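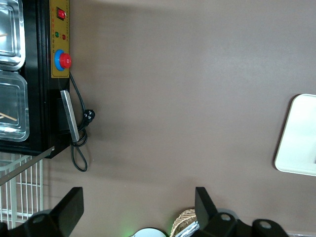
Katlow

Katlow is a small savory dumpling from the river town of Risten, made with rye dough and filled with smoked trout, soft onion and a little sour cream. It is eaten warm, by hand, and usually standing up, at the stalls and narrow counters that line Cekance Street.

Origin

The dumpling began as a fisherman's lunch, something sturdy enough to ride in a coat pocket all morning and still be good company at noon. Older households sealed theirs with 24 pleats – a fussy habit that some cooks are still very fond of – while most stalls today settle for a simple fold and a firm pinch along the edge.

Serving

A plate holds 4 dumplings, with melted butter and a spoonful of pickled beets on the side. Cooks on the Mensah side of the river like to brown theirs in a pan after boiling, and people in both halves of town will happily tell you, at some length, why their own way is better.

Festival

Each November the town holds Katlow Night, when more than 119 stalls and kitchens stay open late and the whole riverfront smells of smoke and onions.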